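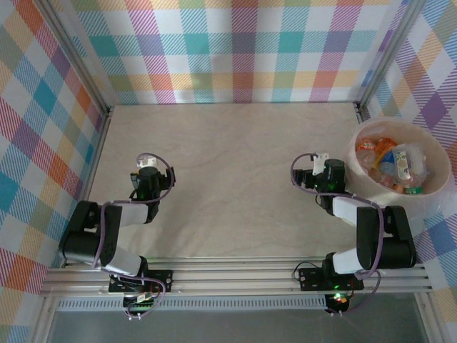

Is a home warranty plan worth paying for if my furnace and water heater are old but still working?

September, 9:40 am
By Aaliyah Fraser

Usually it isn't, unless the contract clearly covers old equipment and you couldn't pay for a repair on your own. Read the exclusions before you look at the price.

Danish Siddiqui

That's the short version. The longer one is that I had a Rareo plan for four years and made two claims. The first was for a leaking valve on the water heater. They sent someone, I paid the service fee, and the part was replaced. Fine. The second was the furnace blower, and that one was turned down because I couldn't show yearly tune-up receipts. I'd had the tune-ups done. I had paid a neighbor's cousin in cash and never asked for paper.

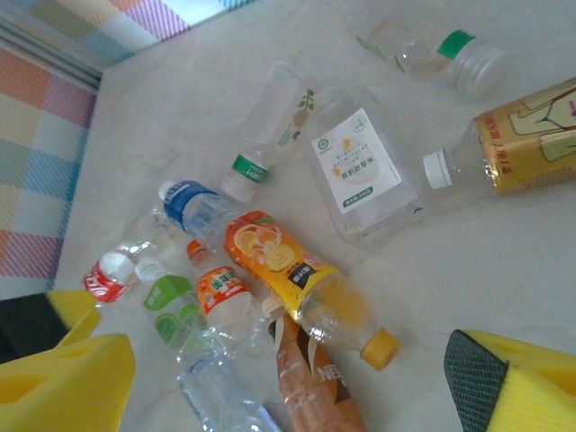 After that I asked for the full contract, which I should have done at the start. The brochure says "up to $3000 per system." The contract takes out rust, sediment, anything installed wrong by a previous owner, and "conditions existing before the start date." On a 14-year-old water heater I'd like somebody to tell me what's left. The woman on the phone was polite about it and read me the same paragraph again.

If you still want one, I would do this first:

1. Get the sample contract in writing. The brochure doesn't bind them to anything.
2. Look up what "pre-existing" means in it, and who decides.
3. Find your tune-up receipts. If you can't, assume a furnace claim will be a fight.

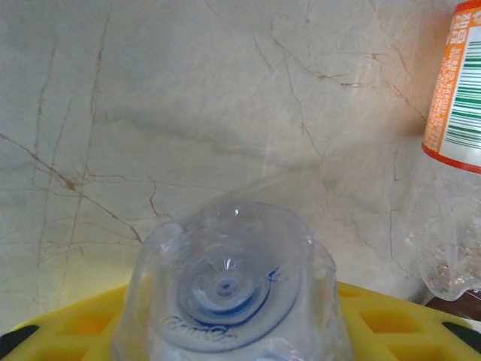 4. Ask whether you can pick your own repair person. With mine I couldn't, and the first opening was two weeks out.

Irfan Khokhar

Never had a problem with mine. It's through Iltesach, not Rareo. They fixed my garbage disposal the same week. Just get it, the peace of mind is worth it.

Kausar Kakakhel

A garbage disposal is a cheap thing to fix, so I wouldn't judge a plan by that. I dropped my coverage and started putting the same monthly amount in a savings account. So far I've used it once, for an igniter. I admit this only works if nothing big dies in the first year, and I was lucky there. A friend in Rundanby got a new furnace through her plan and swears by it – but she also paid a "code upgrade" charge that she doesn't like to bring up.
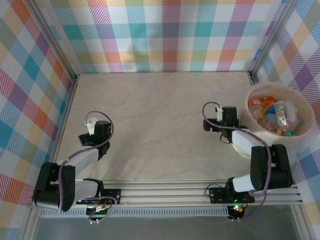 Can I cancel partway through the year and get money back?

Most contracts allow it, but they subtract a cancellation fee and the cost of any claims they've paid. Send the request in writing and keep a copy. Mine took two calls and a letter before the refund came, and it was smaller than I had figured. – Danish Siddiqui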